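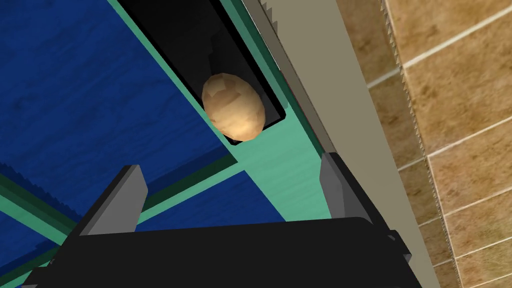
Instrument store: start-of-term check, with comments

Covers the music room cupboards, the rack in the corridor and the two practice rooms at Nolholm. Tick, cross or write a sentence. "Fine-ish" was used eleven times last year and will not be accepted.

Allow most of a Saturday. Bring a torch, a tuner, a soft cloth and a pencil.

1. Count against the register
Register says 397 items. Result: 397, if you allow a recorder with no foot joint to be a recorder.
Comment: Mouthpieces were counted separately this time. Last year they were counted with the trumpets, which gave us a very well-equipped brass section on paper.

2. Racks and shelving
Rack bolted to wall: yes, all four points.
Top shelf clear of anything heavier than a ukulele: no.
Comment: Two accordions on the top shelf. They have been moved to the floor. The label reading NO ACCORDIONS has been moved to where a person carrying an accordion might see it.

3. Guitars, nylon strung (30)
Strings: six each, in most cases. Four instruments have five and one has seven tuning pegs' worth of optimism.
Bridges: check for lifting by sliding a piece of paper along the back edge. If the paper goes under, take the guitar out of use and slacken the strings.
Failed: numbers 8, 14 and 22.
Comment: Number 22 has been fitted with steel strings. It is not built for them. The neck now has a pleasant curve, like a banana.

4. Ukuleles (25)
Pegs hold pitch: mostly.
Sharp fret ends: run a thumb down both sides of the neck, slowly. Found on six, all Ulelent sopranos from the same batch. Filed and wiped down.
Comment: One ukulele contained a sandwich crust. Removed. Tone unchanged.

5. Bowed strings
Soundpost standing: look through the f-hole with the torch. Fallen in one half-size cello.
Bows slackened before storage: no. Again.
Endpins lock: check by leaning on the cello gently, as a child would not. Two slip. Rubber tips missing from three, with matching holes in the practice room floor.
Comment: Do not tighten the strings on the half-size cello to "see if it's all right". It goes to Tsang for repair with the strings down.

6. Wind instruments
Mouthpieces washed and dried: signed for, not entirely believed. Done again.
Cork grease in date: we could find no date on it, or for that matter a lid.
Cases latch properly: nine clarinet cases do not. Tie with the webbing straps until the new latches arrive. Please don't use string from the craft drawer, it gives way on the stairs.
Comment: Case 17 smells. Aired for a week, still smells. Listed for disposal.

7. Percussion
Cymbal stands: wing nuts and felts present. Three felts missing and replaced.
Drum rims: no splits or raised edges. Pass.
Xylophone frames: legs lock. One does not and is marked with red tape.
Beaters: heads secure. Pull each one firmly. Any head that comes off in your hand would have come off in the spring concert.
Comment: There are 37 beaters and we own nine things to hit. Whoever is ordering these may stop.

8. Amplifiers and leads
Visual check of plugs and cables: two leads with damaged outer sheath, cut in half and binned so they can't wander back.
Electrical test labels current: all but the small Domeck bass amp, which last had a test in what looks like biro. Out of use until done.
Amps not stacked more than two high: pass.
Comment: Extension lead plugged into extension lead plugged into extension lead, practice room 2. We have had this conversation.

9. Noise
Ear defenders available by the drum kit: four pairs, one chewed.
Practice room door seals: room 1 pass, room 2 hanging off at the bottom.
Comment: Room 2 is where the drum kit lives. Room 1 is used for quiet study.

10. Ways out
Corridor clear to full width: fail. Double bass parked across the fire door with a coat on it. Moved at once.
Door opens freely: yes, now.

11. Humidity
Reading in string cupboard: almost 25 per cent, far too dry.
Comment: Someone has set the cupboard radiator to five. It is back at one. If you are cold, the violins would rather you wore a jumper.

Actions before lessons begin
Cello and three guitars to Tsang.
Bass amp tested.
Room 2 door seal refitted.
Clarinet latches chased, with feeling.
Next check due in December, same sheet, new pencil.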